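4.3 Loss of tracking and unintended finger closure during hand-held demonstrations

The third class of fault concerns the hand-held gripper itself. Unlike the arm faults treated in Sections 4.1 and 4.2, these events took place while the tool was being guided by a person and no motor of the arm was powered. They were at first logged as minor data losses. On review, six of them were moved to the safety record, on the grounds that the operator's free hand had been near the fingers when the fault began.

The Udex gripper used at the Celier site reports two streams: the opening of the fingers, and the position of the tool as estimated from the wide-angle view and corrected against printed marker cards placed in the work area. A fault in either stream is expected to raise a tone at the operator's station. In the period under review, the tone failed to sound in 13 of 20 recorded events. Operators continued to work in each of these cases, and the fault came to light only when the session was replayed.

Figure 4 shows the hand-held gripper in the shared work area, seen from the tool's own camera. The marker card stands tilted a short distance beyond the gripper housing, with a dark mechanical assembly behind it and other people farther back in the room.

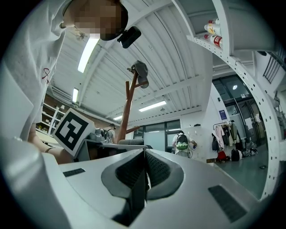

Figure 4. Hand-held gripper, marker card and surrounding work area at the Celier site. The operator's face has been obscured.

The tracking losses fell into two groups. In the first, the marker card passed out of view for longer than the estimator could bridge, and the reported position drifted until the card was seen again. In the second, the card remained in view but its outline was read wrongly. A card that does not stand square to the tool presents a shortened shape, and the lens adds further bending toward the outer part of the view. The estimator then had two possible answers for the angle of the card and sometimes switched between them. A single switch of this kind produced a jump in the recorded path of the tool, although the operator's hand had moved smoothly throughout.

Jumps in the path would have been harmless had the position stream been used for recording only. In the May software release, however, the finger controller was given access to the same stream so that grip force could be lowered when the tool was moving quickly. A jump was read by the controller as a very fast motion followed by a sudden stop. The controller first released the fingers and then, on the apparent stop, closed them again at full force. The two actions together took less time than an operator needs to pull a hand away.

No injury resulted. In one event the pads closed on the cuff of a work glove, and the operator, unable to free the glove with the trigger, switched off the tool at the battery. The trigger had no effect because the controller gave priority to its own command until the motion estimate had settled. We regard this order of priority as the most serious finding of the review. The loss of a marker card is to be expected in ordinary work; a command from the person holding the tool should never have been placed second to it.

Hauksdóttir, the contractor responsible for the finger controller, repeated the fault on a bench unit by tilting a card by hand while the tool was held still. Sixteen trials were run, and the release-and-close sequence appeared in all of them once the card had passed the angle at which the two answers become equally likely. The same trials were then run with the link between the position stream and the controller removed. The jumps in the recorded path remained, as expected, but the fingers did not move.

The missing tone had a separate cause. The alarm was tied to the quality value supplied by the estimator, and this value fell only when no card was found. A card that was found but wrongly read kept its high score. The alarm thus worked as written and covered the less dangerous half of the problem. The Idura replay tool, which compares each position with the ones before and after it, marked every one of the silent events without difficulty -- but only after the session had ended, when the warning could no longer help the operator.

Three changes were put in place. The link between position and grip force was removed from all hand-held units. The trigger was given priority over every automatic command, including those sent during start-up. A limit on believable hand speed was added to the tracking software, and any reading beyond that limit now sounds the tone and holds the fingers at their current opening. A revised procedure, issued on 21 February 2018 and signed by Arnar Arnardóttir for the site, requires operators to keep the free hand behind the finger pads whenever the tool is switched on.

The last of these measures is the weakest. Many demonstrations call for the free hand to steady an object or pass it to the gripper, and a rule that conflicts with the task will not be followed at all times. The speed limit also has a known gap: a slow drift between the two possible card angles stays below it and is still recorded as true motion. Such a drift can no longer move the fingers, but it does reach the training data, and its effect on the behavior of the arm is taken up in Section 5.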